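Skinell W3 Wrist Camera Kit

Part number 870-W3
Page updated 2023-08-24

The W3 is a small color camera with a bracket that bolts between the tool flange and the gripper. It moves with the hand, so the working area stays in view when the arm body blocks a fixed camera. The kit is sold by Stirkham and ships from our own shelf, with the bracket already fitted to the camera.

What you get

Camera module, bracket, four mounting screws, one USB cable with strain relief, a printed calibration card and a hex key. The gripper is not included. Adapter plates for the Majimbun two-finger gripper and the Grokport parallel gripper are listed under accessories. Order the plate that matches your gripper - the hole patterns are different and the plates do not swap.

Choosing between wrist and overhead

Most customers who call us already have an overhead camera and want to know if the W3 can replace it. For picking parts out of a tray, usually not. The overhead view shows the whole tray at once and needs no arm motion to do it. For plugs, sockets, latches and buttons the wrist view is the more useful of the two. The openings in an outlet are small, and from above they are often hidden by the gripper.

The W3 lens is fixed focus. Anything very near the lens will be soft, and large parts will fill most of the picture. Plan an approach pose farther back, take your measurement there, and move in from that pose. Do not rely on the last image before contact for edge detection. If your software allows it, save one image at the approach pose and one close up, and compare them before you write the routine.

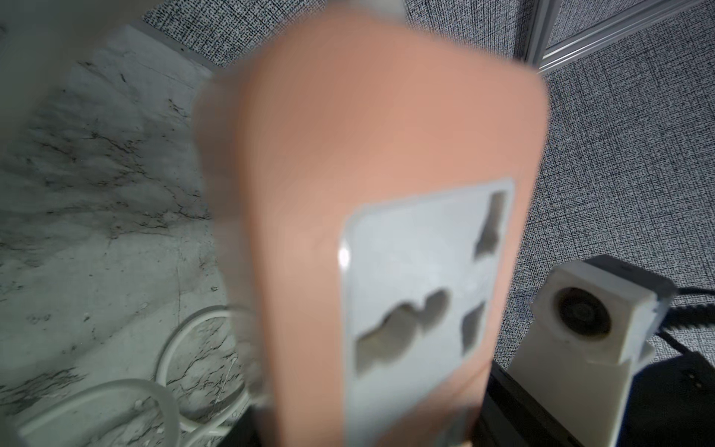 Wrist view with a pink socket housing close to the lens. The faceplate openings are in the lower part of the picture.

Pale glossy parts can throw small highlights along a raised rim. Turning the light down helps less than moving it to one side. Loose white cable on a light bench top is another thing to look out for, and a strongly veined or speckled surface can add false edges to a simple contour finder. A plain mat under the part is a cheap fix.

Grippers tested with the W3

Razia Naqvi in our applications room ran both supported grippers on the same arm with the same insertion routine. Her notes, shortened:

Majimbun two-finger: fingers stay low in the picture when open. Good view past the tips. The bracket has to be turned 18 degrees to clear the cable exit, so redo the hand-eye calibration after fitting.

Grokport parallel: wider body, and one finger covers a corner of the picture when fully open. Holds flat-sided plugs more firmly. No bracket rotation needed.

For plug and socket work she used the Grokport. For mixed small parts she went back to the Majimbun.

Specifications

Sensor: color, rolling shutter
Focus: fixed
Connection: USB, locking screw at camera end
Cable length: 3 m
Bracket: machined aluminum, black
Supported grippers: Majimbun two-finger, Grokport parallel (adapter plate required)

Fitting

Power the arm down. Remove the gripper, place the bracket on the flange with the camera facing the fingertips, and refit the gripper using the longer screws from the kit. Route the cable along the outside of the wrist and leave a loop big enough for full rotation. Run joint six slowly to both limits before the first program and watch the cable as you do it.

Accessories

Adapter plate, Majimbun: 870-M
Adapter plate, Grokport: 870-G
Spare calibration card: 870-C
Replacement bracket screws, pack: 1276

Plates are in stock. The next batch of complete kits is due in October, and orders placed before then are filled in the order received. For a loan unit, contact the Stirkham applications room and include your arm model and gripper.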